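Section 8: Setting up peel-and-stick wall panels

Read the whole section before you open the box. The leaflet packed with Stindora panels says one person can finish a wall in an afternoon. I would not plan dinner on it.

8.1 Before you start

1. Check the batch code on every pack. Ours was 3021, with one stray 741, and the greys did not match once they were up in daylight.
2. Wash the wall with sugar soap, rinse it and leave it overnight. The leaflet says a quick wipe will do. I tried the quick wipe in a laundry and the bottom row let go by September.
3. Lay the panels out on the floor in the order you plan to hang them. With a zigzag pattern, mark the top of each one in pencil on the backing.

Note: "Repositionable" means you get one go at moving it, maybe two if you are quick. After that the backing stretches and the edges curl.

8.2 Corners

4. Start at the corner and work outwards. Check the corner with a level first. Very few are straight, whatever the builder told you.
5. Decide whether to wrap the pattern or stop it. Stopping it at a metal trim strip is less work, and it hides a ragged cut.

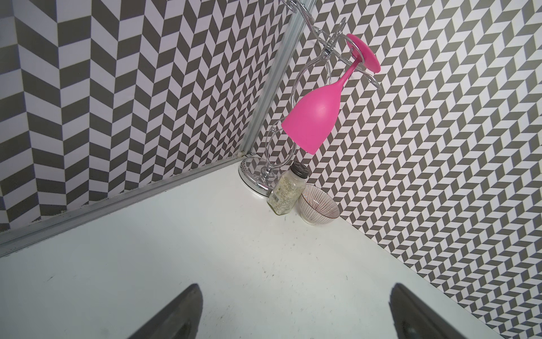
Maëlys Lecomte disagrees with step 5 and says a wrapped corner holds longer, provided you score the back lightly and warm the fold with a hair dryer. She has had hers up for 25 months without a lift. It may well work. I have ruined two panels trying, so the step stays as it is.

6. Cut trim strips a hair short and file the ends. A strip forced into place will bow in the middle.

Caution: Fresh-cut metal trim is sharp. Wear gloves, and keep kids and pets out of the room until the offcuts are in the bin.

8.3 Pressing down

7. Peel back a hand's width of backing, line up the pattern, press, then peel the next bit. Don't pull the whole sheet off at once.
8. Go over each panel with a rubber roller, centre to edge. The Sivano roller is fine. The Brollolix one costs more and I could not tell the difference.
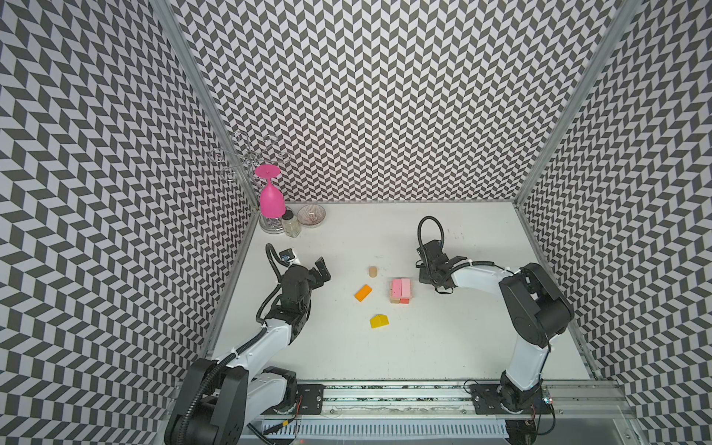 9. Leave the heater off for the first night. Warm air softens the glue before it has grabbed, and the top edges go first.
10. Next morning, run a thumb along every seam. If one has lifted, press it again – don't reach for superglue, which stains the pale colours yellow.

Note: Jurčo sells a seam sealer for this range. The label promises an "invisible finish". On matt panels it dries shiny, so try it on an offcut first.

Caution: Do not use these panels behind a gas cooktop, even if the box shows a kitchen. Check the heat rating on the back of the pack, and if there isn't one, take them back to the shop.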